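4. Equipment planning

4.1 Scope of the budget

The purchasing plan for the garment-handling study was drawn up by Jayson Yap in November, before the task list had been fixed. It covers capture hardware, mounting parts, consumables and room fittings. Salaries and computing time were held in a separate account and are left out of the figures given here. The planned ceiling was 3334 pounds per site, with Dilley and Hodum treated as two sites under one order so that delivery would be charged once.

Two ways of equipping a site were compared. In the first, all demonstrations would be recorded with hand-held grippers and the arm would be bought only after the data had been checked. In the second, a fixed arm would be leased from the start. The first option was preferred on cost grounds, as the lease carried a minimum term longer than the recording period. It also suits domestic rooms, where a bed may take up most of the floor and there is little space for a stand or a safety fence. Figure 3 gives the view from one gripper during work with a T-shirt on a bed.

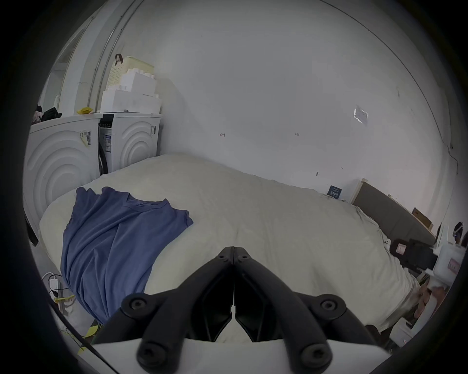

Figure 3. Gripper view of a blue T-shirt on a cream duvet.

4.2 Unit costs and wear parts

The largest single line was the gripper set, quoted by Quiambao at 1051 pounds for a matched pair with base plates, fingers and fixings. Cheaper sets were available, but their fingers were moulded in one piece with the mount and could not be replaced singly. For cloth handling this matters more than the purchase price. Finger tips are pressed repeatedly into bedding and wear at the contact edge, and a worn tip changes how a hem is picked up. Data recorded with worn and unworn tips then has to be kept apart or labelled.

We therefore budgeted spare fingers as a consumable, with one full change per site at the midpoint of recording. Screws were ordered in the same sizes throughout, and each site was given its own set of hexagonal keys. Spare base plates were not ordered. A damaged plate alters the geometry between camera and fingers, and the sites were told to return the whole unit for refitting.

Power and cabling were underestimated in the first draft. Domestic rooms have few free sockets, and those nearest the bed are often in use.
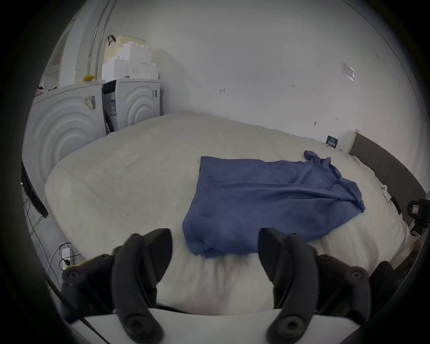
The revised plan adds a switched power strip, longer leads and floor tape for every site, at a combined cost of some 417 pounds over the full order. Most of this went on leads. The allowance is small next to the gripper line, yet its absence would have held up recording at both sites, as neither had an account with a local supplier.

4.3 Room costs

No furniture was bought. The plan assumes that recording takes place in furnished rooms as they stand, with large appliances left where they are. Moving a washing machine requires two people and a check of the hoses afterwards, and the cost of doing so before and after each block was judged greater than the benefit of a clear wall. Garments and bedding were priced as stock items. Plain colours were specified for the first order – patterned cloth was put back to a later phase.

A head-level view was costed as an option. It adds a second stream of images and so raises the storage line, but it records the layout of the bed and the position of the garment relative to fixed objects, neither of which is always clear from the gripper alone. 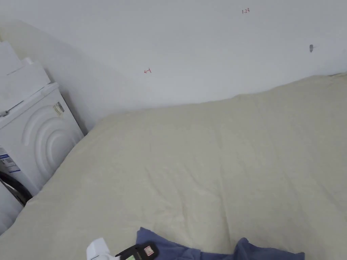
Pladis Household Automation Group, Equipment and Procurement Team

The option was accepted for both sites. Storage was bought outright, as rented capacity would have passed the purchase price within the planned retention period. Drives were ordered in pairs, one for working use and one for the copy held at Hodum.

4.4 Replacement and contingency

Contingency was set as a fixed sum per site and may be spent only on items already named in the plan. Requests for new types of equipment go back to the team and are charged to the next period. Unused spares are returned at the end of recording and entered in the stock list at cost, with opened packs of fixings written off.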